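자주 묻는 질문: 소수력·태양광 소액 투자, 가입 전에 읽어 보세요

Plirness는 해외 재생에너지 사업에 돈을 넣으려는 개인 투자자를 위한 독립 안내 사이트입니다. 상품을 팔지 않고 중개 수수료도 받지 않습니다. 답변이 퉁명스럽다는 의견을 종종 받는데, 고칠 생각은 없습니다.

'그린'이라는 이름이 붙으면 더 안전한가요?

아닙니다. 녹색 채권이든 기후 펀드든, 이름은 돈을 어디에 쓰겠다는 약속일 뿐 돈을 돌려받을 가능성과는 관계가 없습니다. 발전소가 아무리 깨끗해도 전기를 사 가는 쪽이 대금을 안 내면 이자는 나오지 않습니다. 홍보 자료의 푸른 산 사진은 넘기고 전력구매계약 요약부터 보세요. 요약이 없으면 달라고 하세요. 안 주면 거기서 그만두셔도 됩니다.

Kalel 소수력 사업의 예상 수익률이 높던데 믿어도 됩니까?

'예상'이라는 단어를 먼저 믿으셔야 합니다. Kalel의 투자 설명서는 설비가 연중 고르게 돌아간다는 가정으로 계산되어 있습니다. 강에는 건기가 있습니다. 설명서 84쪽에 가서야 유량이 평년보다 낮은 해의 시나리오가 나오고, 그 표에서는 배당이 아예 빠져 있습니다. 앞쪽 요약본만 내려받은 분은 이 표를 볼 수 없습니다. 저희가 운영사에 요약본에도 표를 넣어 달라고 요청했지만 답은 "검토 중"이었고, 그 뒤로 바뀐 것은 없습니다.

Ñahui 태양광은 정부 보증이 있다는데요?

보증이라는 말이 어디에 붙어 있는지 보셔야 합니다. Ñahui 자료에 나오는 것은 계통 접속에 관한 확약서입니다. 송전망에 연결해 주겠다는 문서이지, 전기 요금을 대신 내 주겠다는 문서가 아닙니다. 설명회에서 이 둘을 섞어서 말하는 경우가 많습니다. 질문할 때는 "구매자가 석 달 연체하면 누가 제 이자를 냅니까?"라고 물어보세요. 대답이 길어지면 아무도 안 낸다는 뜻으로 들으시면 대체로 맞습니다.

대금 연체가 그렇게 흔한 일입니까?

나라마다, 구매자마다 다릅니다. 다만 연체가 한 번도 없었다는 주장은 사업이 아직 전기를 팔아 본 적이 없을 때도 성립합니다. 상업 운전을 언제 시작했는지, 청구서를 몇 번이나 보냈는지 확인하세요. 저희가 자료를 모아 본 사업 33건 가운데 미수금 내역을 스스로 공개한 곳은 2건이었습니다. 나머지가 모두 문제라는 말은 아닙니다. 알 수 없다는 말입니다. 알 수 없는 것에 점수를 후하게 줄 이유는 없다고 봅니다.

탄소 배출권 수익까지 합치면 괜찮지 않나요?

배출권은 가격이 오르락내리락하고, 발급 심사가 늦어지는 일도 드물지 않습니다. 수익표에서 배출권 항목을 지우고 다시 계산해 보세요. 그래도 버티는 사업이면 배출권은 덤이고, 지웠더니 적자라면 그 사업은 전기를 파는 사업이 아니라고 보셔야 합니다. 톤당 가격을 계약으로 고정했다고 주장하는 곳도 있는데, 그렇다면 상대방 이름과 계약 기간을 요구하세요. 의향서는 계약이 아닙니다.
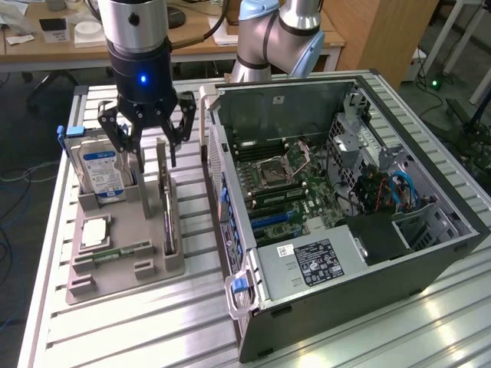
기간도 따져 보셔야 합니다. 발전 사업의 계약은 20년인데 배출권 인정 기간은 그보다 짧게 잡힌 경우가 있습니다. 그런데도 수익표에는 같은 금액이 마지막 해까지 줄줄이 적혀 있습니다. 갱신이 당연히 된다고 본 것인데, 누가 그렇게 정했는지 각주에도 없습니다.

Gruluvier 플랫폼으로 투자하면 중간에 팔 수 있나요?

Gruluvier에는 '양도 게시판'이 있습니다. 팔고 싶다는 글을 올릴 수 있다는 뜻이고, 사 줄 사람이 있다는 뜻은 아닙니다. 플랫폼이 되사 주지도 않습니다. 게시판에 올라온 매도 글은 많은데 체결 내역은 공개되지 않으므로, 실제로 얼마에 팔리는지 저희도 모릅니다. 만기까지 못 쓸 돈이라고 생각하고 넣거나, 그럴 수 없는 돈이면 넣지 마세요.

환율 위험은 누가 지나요?

거의 언제나 투자자입니다. 달러로 표시된 상품이라도 발전소가 받는 전기 요금이 현지 통화라면 위험이 없어진 것이 아니라 한 단계 안쪽에 들어가 있을 뿐입니다. 현지 통화가 크게 떨어지면 사업체가 달러 이자를 못 맞추고, 그다음에는 '상환 일정 조정 안내'라는 제목의 메일이 옵니다. 환헤지를 했다는 설명을 들으면 비용을 누가 내는지, 몇 년짜리인지 물어보세요. 첫해만 헤지해 놓고 전 기간인 것처럼 적은 자료도 있습니다.

사회적 영향 보고서는 어떻게 읽어야 합니까?

가구 수와 나무 그루 수는 건너뛰어도 됩니다. 그런 숫자는 대부분 발전량에 계수를 곱해서 나온 것이고, 누가 현장에서 확인한 값이 아닙니다. 저희는 주민 협의 기록과 민원 처리 목록을 봅니다. 특히 물을 쓰는 사업이면 하류 마을과 맺은 합의문이 있는지, 서명이 양쪽 다 있는지 봅니다. 민원이 0건이라고 적힌 보고서는 접수 창구가 있기는 한지부터 의심하세요.

외부 인증을 받았으면 믿어도 되지 않나요?

인증 비용은 보통 인증을 받는 쪽이 냅니다. 그래서 무효라고 할 수는 없지만 무엇을 검토했는지는 보셔야 합니다. 자금 사용 계획의 문구만 읽고 나온 의견서와, 발전소 장부까지 들여다본 검증 보고서는 전혀 다른 문서입니다. 첫 쪽의 검토 범위를 읽으면 어느 쪽인지 알 수 있습니다.

그러면 추천하는 사업은 없습니까?

없습니다. 추천은 저희 일이 아니고, 그럴 만큼 자료가 공개된 사업도 많지 않습니다. Kalel은 건기 자료를 앞으로 꺼내 놓으면 다시 보겠습니다. Ñahui는 구매자의 지급 이력을 내놓아야 이야기가 됩니다.

이 페이지는 언제 갱신되나요?

운영사가 새 자료를 내면 고칩니다. Kalel과 Ñahui 항목은 10월에 다시 확인했습니다. 홍보용 보도자료만 나온 경우에는 갱신하지 않습니다. 틀린 내용을 발견하시면 근거 문서의 쪽수를 함께 적어 문의란으로 보내 주세요. "담당자가 그렇게 말했다"는 제보는 반영하지 않습니다.

관련 글
전력구매계약에서 먼저 볼 조항
만기 연장 통지를 받았을 때
용어 풀이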